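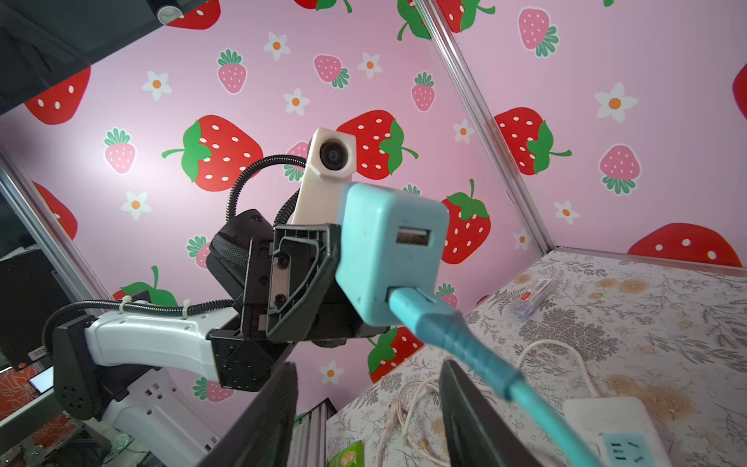 4. Who decided on the trip

4.1 Sample and questions

The survey was handed out on the ferry between Juncombe and Irkel during the crossing, which left passengers enough time to fill in both sides of the sheet. We received 332 usable forms. Forms were set aside if the passenger lived on Irkel, was traveling for work, or had left the second side blank. From those who gave a phone number, 30 agreed to a longer interview. Dima Masri and Huệ Hứa carried out the interviews, most of them in the evening, and each was written up the same night.

The main question asked who had first brought up the trip. Earlier questions in the pilot had asked who "decided," and this gave poor answers. Couples often wrote "both of us," and people in larger groups left the line empty. Asking who first mentioned Irkel worked better. Passengers could usually name a person, and many added a few words about where they were when it came up.

4.2 The first mention

Most passengers had not been looking for a place to go when Irkel was first mentioned. The idea came from a sister, a coworker or an old school friend, often in the middle of talk about something else. Few of those interviewed could recall seeing an advertisement, although the ferry company had posters up in Juncombe through the whole survey period. One woman had walked past such a poster every day and said she had taken it for a notice about parking.

We separate two kinds of first mention. In an open mention, somebody speaks well of the place but proposes nothing. In a closed mention, the person has dates in mind, and sometimes a room already booked. Closed mentions led to shorter planning and to fewer questions about cost. Several people who had received a closed mention did not know the price of their room until they checked in. Open mentions could sit for years. A retired bus driver had heard of the island from his brother-in-law before his children were born and went for the first time last spring. 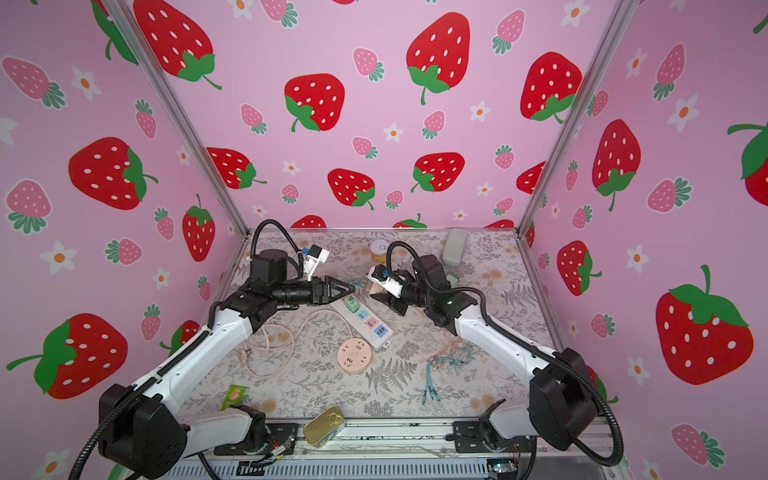 Last modified: October, 4:10 p.m.

Figure 4. Two robot arms with their grippers facing each other and a small block between them.

4.3 Expectations before arrival

Passengers were also asked what they expected to find. Those going for the first time wrote very little. "Quiet" was the most common single word, followed by "walks." Some wrote that they had no picture of the island at all and were going along to keep someone company. Return visitors wrote more and named particular places, such as the bakery by the harbor or the path to the north beach.

Ghanem argues that low expectations explain much of the praise that small destinations get from new visitors. Our interviews support this only in part. People who expected little were often pleased, but so were the return visitors, whose expectations were high and quite exact. The unhappy visitors in our sample were mainly people who had been told too much. Two of them had been promised seals by the person who invited them, and the seals had moved on by then.

4.4 Limits

The forms were in English only. Passengers on the early boat are underrepresented, as many of them were asleep. We did not survey people who were invited and stayed home, and Section 6 returns to this gap.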